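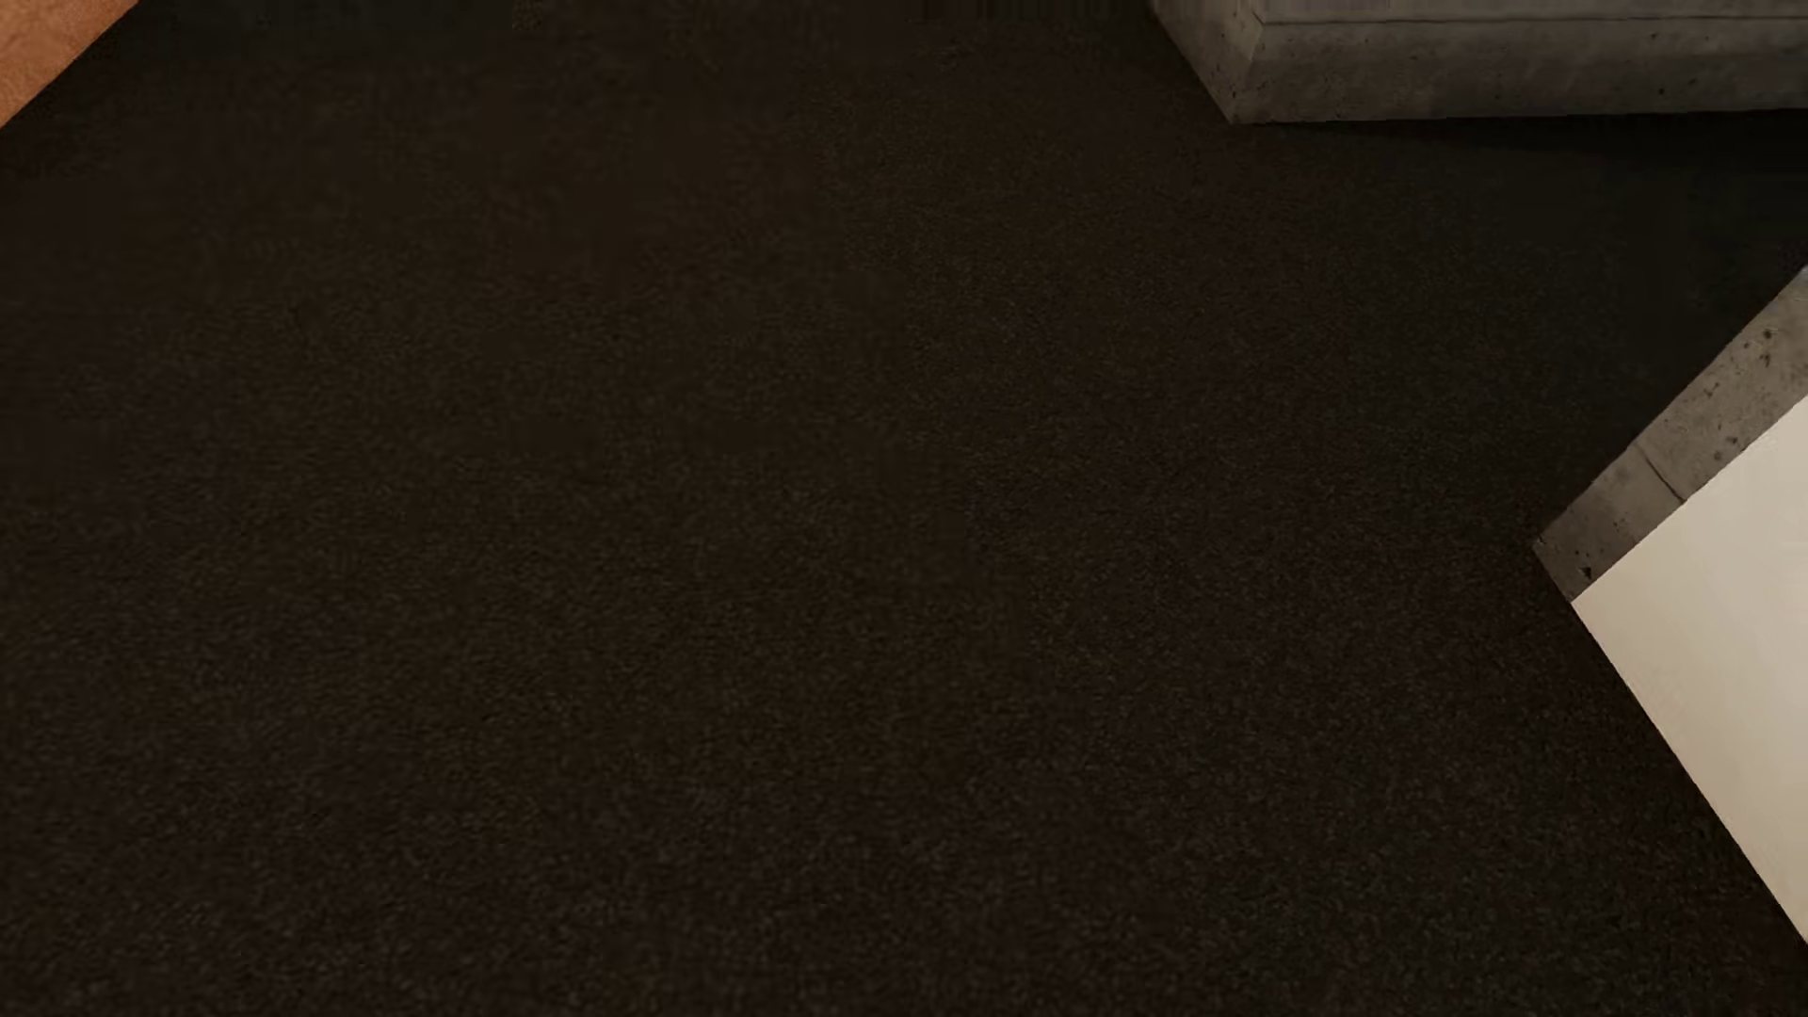

One old neighbor in Flelton told me that you don't really know a house until you've heard it at three in the morning, and I've been thinking about that remark ever since we moved in.

Magazine > Living > Sound

I grew up over a bakery, so for me quiet was always a thing with a hum in it, trays sliding, somebody whistling (badly!) through the floor. Flelton is different. It has 1350 people, a river and a train that comes through 8 times a day, and in between you can hear your own kettle thinking about boiling.

People here take pride in it, and they worry about it too, now that Skovo, the next town over, has grown past 4000 and the road between us is busier every September.

214 shares · 3 comments
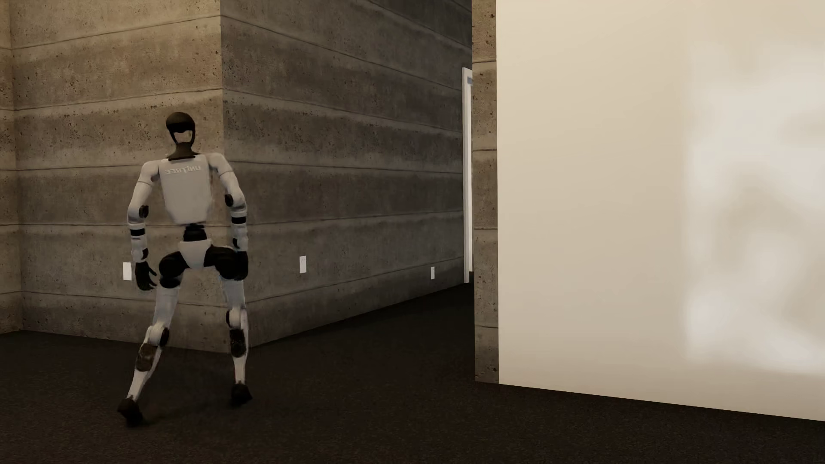
Page last changed: September, 4:10 p.m.

My own cure for a noisy room is soft things, and plenty of them. Rugs, heavy curtains, a shelf of paperbacks along the wall you share with next door. Then sit down for a while and listen to what's left.

Comments

Pai: We hung quilts in the stairwell and the echo is so much better.

Grorker: I miss the bakery kind of quiet too.

Pai: Try it with the fridge unplugged for a minute!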